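Trevor Rowbotham was 35 when he first picked up a volleyball, and he still grins about it. "I'd gone to Flirkby sports hall to collect my nephew," he says. "They were a player short, so on I went in my work boots!"

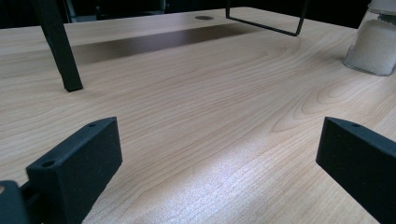
He now coaches the Flirkby under-17s, who won eight matches in a row up to May, and he can't stop talking about them. "They dive for everything, they shout for each other, they're brilliant. We lost the first set at Cavberg and they came off laughing."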